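Projektbericht: Einrichtung und Instandhaltung einer Greifzelle im digitalen Modell und am Prüfstand
Studienprojekt im Modul Automatisierungstechnik, vorgelegt von Kiri Tautahi und Uzma Rizvi
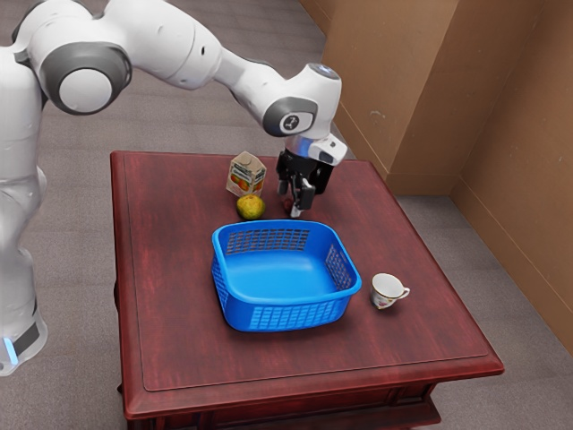 Wie oft muss der Greifer einer solchen Zelle neu referenziert werden?
Maßgeblich ist die Zahl der Greifzyklen. Im Projekt wurde ein Intervall von 750 Zyklen festgelegt, ergänzt um eine Referenzfahrt nach jedem Fingerwechsel und nach jeder Kollisionsabschaltung.

1. Ausgangslage und Aufgabenstellung

Das Labor Hetia betreibt eine Zelle mit einem einarmigen Roboter und einem Zweifingergreifer, an der Studierende Aufnahme- und Ablagevorgänge mit Haushaltsgegenständen programmieren. Zu der Zelle gehört ein Simulationsmodell, in dem Abläufe vor der Übertragung auf den Prüfstand geprüft werden. Zu Projektbeginn wichen Modell und Anlage voneinander ab: Der Werkzeugmittelpunkt war in der Steuerung nach einem Fingerwechsel nicht angepasst worden, und die Wartungsunterlagen endeten mit einem Eintrag aus dem November.

Die Aufgabe bestand darin, die Zelle neu einzurichten, das Modell nachzuführen und einen Wartungsplan zu erstellen, der auch von nachfolgenden Projektgruppen angewendet werden kann. Änderungen an der Sicherheitssteuerung waren ausdrücklich nicht Gegenstand des Projekts.

2. Aufbau des Modells

Der Arm steht im Modell links neben dem Tisch und greift von hinten über die Platte. Als Testszene dient ein quadratischer Holztisch mit einem blauen Kunststoffkorb in der Mitte, einem Saftkarton, einer grünen Frucht und einer kleinen Porzellantasse mit Henkel. Der Greifer wird senkrecht von oben an das Objekt geführt, im dargestellten Fall an ein kleines dunkelrotes Teil hinter dem Korb.

Für die Einrichtung ist diese Anordnung anspruchsvoll. Karton und Frucht liegen nahe am Greifer, sodass ein Fehler im Werkzeugmittelpunkt bei der Anfahrt schnell zu einer Berührung führen kann. Hinzu kommt die rötlich braune Tischplatte, von der sich ein dunkelrotes Objekt farblich nur wenig abhebt. Die Greifposition wird deshalb aus den Koordinaten des Modells übernommen – eine Farberkennung kommt in diesem Projekt nicht zum Einsatz.

3. Durchführung

3.1 Referenzierung des Arms
Nach dem Einschalten wurden alle Achsen einzeln in die Grundstellung gefahren und mit den hinterlegten Sollwerten verglichen. An Achse vier zeigte sich eine bleibende Abweichung. Ursache war eine gelockerte Schraubverbindung am Flansch, die nach Herstellervorgabe nachgezogen wurde. Anschließend wurde der Vergleich wiederholt und ohne Befund abgeschlossen.

3.2 Greifer
Die Finger wurden ausgebaut, gereinigt und auf Verschleiß geprüft. Ein Satz der von Farkero bezogenen Fingerauflagen war an der Innenkante eingerissen und wurde ersetzt. Nach der Montage erfolgte die Vermessung des Werkzeugmittelpunkts mit einer Messspitze aus 16 Anfahrrichtungen. Der Mittelwert wurde in die Steuerung und in das Modell eingetragen.

3.3 Leitungsführung
Die Greiferleitung von Oltinen wies am Handgelenk eine Scheuerstelle auf. Sie wurde getauscht und mit größerem Biegeradius verlegt. Die alte Leitung liegt beschriftet im Schrank der Zelle.

3.4 Dauerlauf
Der Dauerlauf begann am 14. September und umfasste 1841 Zyklen. Die Geschwindigkeit war auf 300 mm/s begrenzt. Während des Laufs trat eine Kollisionsabschaltung auf, ausgelöst durch einen falsch abgelegten Prüfkörper. Der Lauf wurde nach erneuter Referenzfahrt fortgesetzt.

4. Wartungsplan

Vor jeder Nutzung: Sichtprüfung der Finger und der Leitung, Kontrolle des Not-Halts.
Alle 750 Zyklen: Referenzfahrt des Greifers, Reinigung der Auflagen.
Zu Semesterbeginn: Achsvergleich, Prüfung der Flanschschrauben, Abgleich des Werkzeugmittelpunkts zwischen Steuerung und Modell.
Nach jedem Fingerwechsel: Neuvermessung und Eintrag im Wartungsbuch mit Namen und Parametersatz.

Die Parametersätze werden im Projektordner Ketilsson abgelegt. Ältere Stände bleiben dort erhalten und dürfen nicht überschrieben werden.

5. Offene Punkte

Die Reibwerte der Fingerauflagen sind im Modell weiterhin geschätzt. Bei glatten Gegenständen wie der Porzellantasse ist daher mit Unterschieden zwischen Simulation und Prüfstand zu rechnen. Eine Messreihe hierzu konnte im vorgesehenen Zeitraum nicht durchgeführt werden. Ebenfalls offen ist die automatische Übernahme des Zykluszählers in das Wartungsbuch; bis auf Weiteres ist der Zählerstand nach jeder Sitzung von Hand einzutragen.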